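The Jar Question

I have moved apartments five times as an adult, and every time I have carried with me a box of empty glass jars. Wrapped, too. I have wrapped empty jars in newspaper and then put my actual dishes in a laundry bag and hoped.

This last move, from Tralley to Cokness, was the one where I finally looked at the box and asked what it was for. It had been labeled JARS (GOOD) in my own handwriting. I don't know where JARS (BAD) went. I suspect there never was one, because I have never in my life met a jar I was willing to call bad.

So this is a post about decanting. If you came for the one on the shower curtain, that's still coming, I'm waiting on a part.

The case for decanting, as made by people with better kitchens than mine, is that you can see what you have. You open a cupboard and there it all is, rice, lentils, oats, lined up and visible, and you never again buy a third bag of split peas while two bags of split peas sit behind the flour judging you. I find this persuasive. I also find that I own three bags of split peas, so I am exactly the audience.

The case against decanting is that rice already comes in something. It comes in a bag. The bag has the name of the rice on it and the cooking time, and when it's empty you throw it out and you don't have to wash it or get your hand stuck in it. My mother kept rice in the bag with a clothespin on the top for my entire childhood, and we were never short of rice and never confused about where it was.

My trouble is that I lived for years between these two positions, in a system I'd call partial decanting. It works like this. You have a jar of rice. The jar gets low. You buy a new bag, which holds slightly more than the jar does. You fill the jar, and now you have a full jar and a bag with an inch of rice in the bottom, and the inch has to go somewhere. It can't go in the jar. You aren't going to cook an inch of rice. So it goes into a little tub of some kind, for now, and the tub goes at the back, and the next time you do this you have two tubs.

When I unpacked in the new place I found rice in the bag, rice in the jar, rice in two tubs, and a certain amount of rice in the bottom of the moving box itself, living independently.
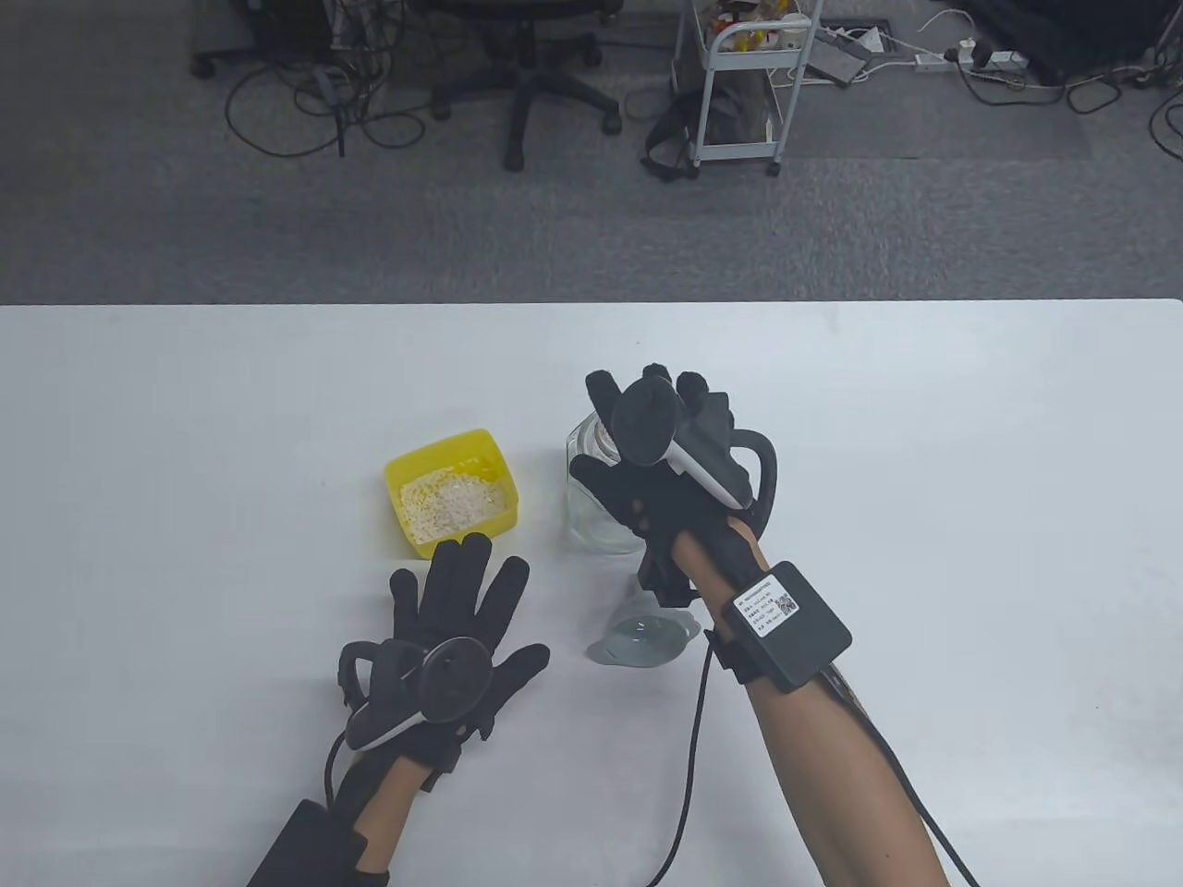
The first rule I came up with was that the tub gets emptied into the jar before anything else is allowed near the jar. Old rice first. I realize that restaurants have known this since restaurants began, and that there is probably a laminated sign about it in every commercial kitchen in the country. I got there by myself at the age I am now, standing at the table with the lid off, and I was as pleased as if I'd invented the wheel.

The second rule was that I had to wash the jars, all of them, even the ones that looked clean. This took an evening. Glass jars that have been in a box since the place before the last place have a film on them that you can't see until you've washed one and stood it next to the others, and then you can't see anything else. Hot water, dish soap, a bottle brush, and then upside down on a towel overnight. The lids go on the towel too. Please dry the lids. I put oats into a jar with a damp lid once, a few years ago, and I would rather not describe what I opened in the spring.

The third rule is about necks. A jar has to have an opening you can get a measuring cup into. This sounds like a small thing, and it eliminated a good part of my collection. I had one very handsome tall jar with shoulders and a narrow neck that I'd been saving for something special, and the only food I could think of that would go in and come out again without a struggle was peppercorns, and it would have held enough peppercorns for a ship. It's on the windowsill now. It is decorative. That's what we say about things in this house when they've lost their job.

Then there's pouring. I own a funnel. The funnel is made for liquids, and if you have ever tried to put rice down a funnel made for liquids you know that rice goes down it for one second and then stops, and you tap it, and it stays stopped, and you tap it harder, and then it all goes. I've given up on the funnel. What works is holding the jar in one hand, low and tilted, and tipping the tub in slowly from the side with the other, over a tray. The tray is the important part. I spent years pouring over the bare table and then chasing grains into my palm with the edge of a postcard.

A sheet of paper folded down the middle works too, for small amounts. I use the backs of the letters from Rerklow, who manage the building and write to me often about the bins.

I did briefly consider buying a proper matching set. There is a shop in Cokness called Omerović that sells housewares on the ground floor and lamps upstairs, and it has a whole wall of storage jars, every size, all with the same lid. I stood in front of that wall for longer than I'd like to admit. You could store 2,000 of something in there. The set I wanted came to slightly more than I'd paid for the table I was planning to stand it on, so I went home and looked at my own jars, which came free with pickles and which don't match, and I made my peace. Mostly. The lids still bother me. I have one lid that fits two jars and two lids that fit nothing, and I've kept both of those in case their jars come back.

Sizes, because somebody always asks. The 1,000 ml jars are for rice, oats and flour, the things I use every week. A regular bag of flour doesn't fit in one, of course, and I've decided that the leftover flour is allowed to stay in its bag, with a clothespin, behind the jar. My mother was right about that part. The 200 ml ones are for spices and seeds and the very small pasta I buy for soup and never put in soup. Anything in between I try not to own.

Labels I've gone back and forth on. I can tell rice from oats. I can't tell plain flour from bread flour, or cornstarch from powdered sugar, and there was a gravy once that settled the matter. So the white powders get masking tape and a marker, and everything else has to be recognized on sight. I also write the cooking time on the tape for the lentils, on the bottom of the jar, where I have to lift a full jar over my head to read it. I could move it to the side. I've been meaning to.

Where I am now: one shelf done, the one at eye level. It has rice, oats, red lentils, flour, and all the split peas, which took two jars and came with a certain amount of self-knowledge. The shelf above is still bags. The shelf below is tubs, but they're empty tubs, and they're stacked, and I've told myself I'm going to get rid of them.

I put them in a box last night. I haven't written anything on it yet.

Next time, the shower curtain, if the part shows up. In the meantime, if anyone has a use for split peas that isn't soup, the comments are open.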